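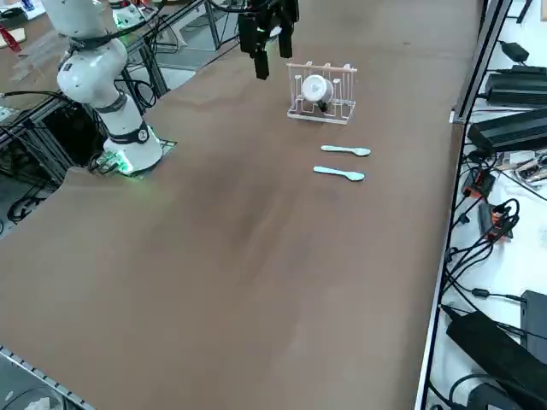
Figure 1. Small white rack and two light blue spoons on the work surface.

3.2 Incident records

The burglary records cover the Painemal district and were released to us by the district police office on 15/06/2018. The file held 1,759 reports. We removed duplicates, reports later withdrawn by the complainant, and thefts from vehicles parked on the street, which left 984 cases for coding.

Each case was coded for point of entry, time of discovery, whether anyone was at home, and type of goods taken. Coding was done by Navarrete and Berisha, working separately. Where they disagreed, Paju read the original report and made the final choice. Time of entry is missing in many reports, as residents often knew only when they left and when they came back. For these cases we used the midpoint of the two times if the gap was under 20 hours and left the field blank otherwise.

Arrest data were kept in a second register and had to be matched by case number. Almost 300 entries had numbers in an older format and were matched by street and date instead. Matches of this kind are marked in the data file and were left out of the clearance rates in Section 4.

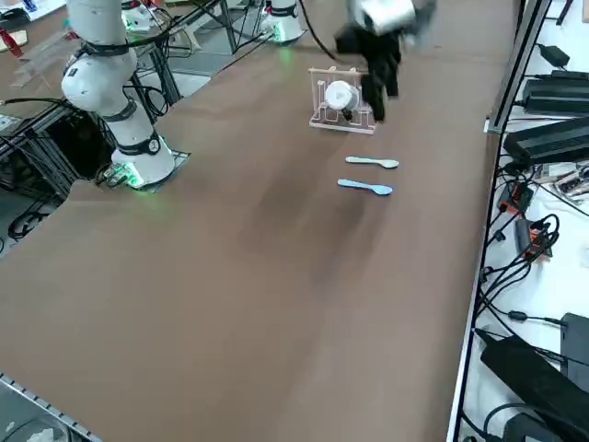
3.3 Patrol logs

Patrol logs came on paper from the Clenier and Famari stations. They give the start and end of each shift and the streets covered, but not the order in which officers visited them. We therefore treat a street as either patrolled or not patrolled during a shift.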